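Brirnelmont Tabletop Handling Code

The Brirnelmont Tabletop Handling Code, usually shortened to the Brirnelmont Code, is a set of voluntary rules for the use of small robot arms on shared work tables. It covers the layout of the table, the handling of packaged household goods, the conduct of operators and the keeping of records. The code is maintained by the Brirnelmont Institute and is used mainly by teaching laboratories and small research groups. It has no legal force and does not replace national safety law or the instructions supplied with a machine.

Background

The first draft was written at the Nandilent laboratory, where several groups shared the same benches and each had its own habits for setting out objects and stopping an arm. Results from one bench could seldom be compared with those from another. Lauri Salminen, who edited the draft, collected 39 separate house rules and reduced them to a single text. A trial followed at Nandilent and at the Hyvönen workshop. During the trial the two sites logged 1,658 handling runs, of which 994 were carried out under the draft rules and the remainder under local practice.

The published edition kept most of the draft. The chief change was the removal of a fixed list of approved objects, which the Hyvönen workshop had found too narrow for its courses.

Scope

The code applies to arms fixed to a table, or to a rail along its edge, and working on objects that a person can lift with one hand. Both single-arm and two-arm stations are covered. Mobile robots, arms handling blades or open liquids, and any station inside a production line are excluded.

Table layout

Section 2 requires that the table be cleared of everything that plays no part in the task. Tools, drinks and papers are named in particular. Objects to be handled are placed within easy reach of the arm, and a container that is to receive them must be in position before power is applied to the gripper. Its position is noted on the run sheet.

Objects may lie at any angle and may be grouped closely, provided the grouping is recorded. The authors regarded neat rows as poor practice for test work, as they give a false idea of how goods lie in a home or shop. Items that can roll, such as jars and bottles, may be laid on their sides only if the table is level.

Cables are dealt with in a separate clause. A cable that follows a moving arm must have enough slack for the full range of motion and must not drag across the objects. Operators check this by moving the arm slowly through its range before the first run of each session.

Handling of packaged goods

Section 3 divides packaged goods into three classes. Soft packs include wet wipes and other items whose shape changes under pressure. Wrapped bars and similar goods form the second class, and boxes and jars the third. Grip force is set for the softest class on the table and may be raised only by a written entry.

The gripper is to pause short of the object before closing. The length of the pause is left to the site. Food used in a run is marked as unfit for eating and is kept apart from food meant for staff. A torn or leaking pack ends the run.

Conduct of operators

One person is in charge of the station at any time and stays within reach of the stop button. Hands are kept off the table while the arm is powered, including when an object has fallen over. Handover between operators is made aloud and entered on the sheet. At two-arm stations, an arm that is not in use is parked and its motion locked in software.

Records

Each run sheet gives the site, the station, the operator, the objects and the outcome. Failed runs are kept with the same care as successful ones. Sheets may be stored on paper or in Brisa, the institute's record format, which limits a free-text note to 1,885 characters.

Reception

Teaching laboratories have generally accepted the layout and conduct sections. The grip force rule has drawn more criticism. Several groups consider it too cautious for mixed tables, where a heavy jar may slip at a setting chosen for a soft pack. A revision allowing a separate setting for each object is under review.

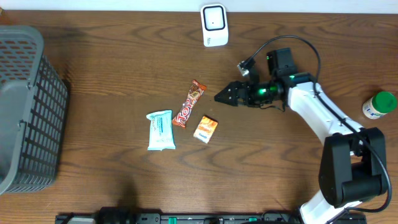 Salminen has replied that a separate setting for each object would be welcome at sites with trained staff, but that a student on a first afternoon should have one number to remember, and that a dropped jar is easier to put right than a crushed pack and a missing entry on the sheet.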